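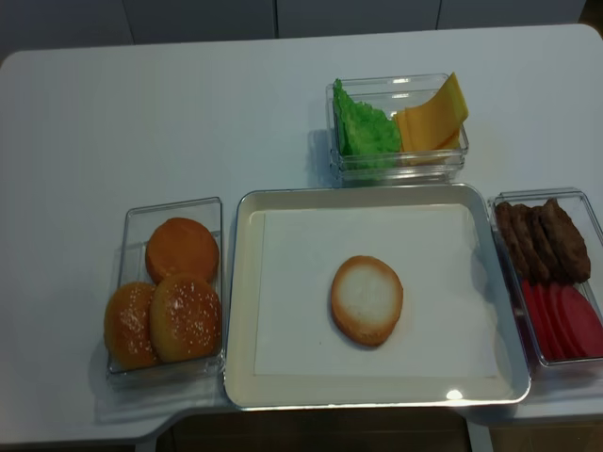 Figure 2. A bottom bun on a paper-lined tray, with clear plastic containers around it.

4.1 Viewing Habits

We asked 39 subscribers of Midico, a streaming service with a fondness for werewolves, to keep a diary while watching Skalmont, its first original drama. The service released every episode on one day in May, and most of our diarists treated this as a dare. Two finished before breakfast. Their entries for the final episode are short and hard to read.

Plot recall was poor in this group. Several credited the murder to Obi, a character who dies in the pilot. Viewers on the weekly schedule at Cendmont, a rival service, remembered more and complained at greater length, mostly about the wait.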